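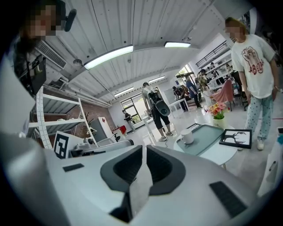 So what happens to the people on the packing floor once the robots come in? At our place we all kept our jobs, and most of us ended up doing a different one.

I've been at Plesorar eight years, the last two in the Cirkgate building, and people keep asking me about this so I'm putting it in one thread.

First thing that changed was the walking. I used to push a cart back and forth all shift. Now the carts drive themselves and I stay at one station. My knees love it, my step counter thinks I died.

Second thing – the talking. You'd pass Baltasar by the tape machine and get the whole weekend report. Now I see him at lunch and that's it. I really miss that part and I didn't expect to.

Training was 12 hours, spread over two weeks. Nuria Goicoechea ran ours and she was great, she let us hit the stop button as many times as we wanted until we quit being scared of it!

Pay: they added a new grade for people who can clear faults and restart a cell by themselves. 15 of us have it so far. Lucía got hers first and has been unbearable ever since (love you Lucía).

What still goes to a human: anything soft, anything leaking, anything where the label is on a curve. Also returns. Returns are chaos and I think they always will be.

The annoying part is the waiting. When a cell goes down and it's not a fault we're allowed to clear, you stand there until Rodrigo comes over from Pacheco. One Tuesday that was most of the morning.

Someone asked if we got a say in any of it. Some. We asked for the breaks to stay at the same time for everybody and got it. We asked for quieter alarms and we're still asking.

Next round is supposed to be June, with the labeling line. I put my name down for it – will post more when I know which shift they stick me on.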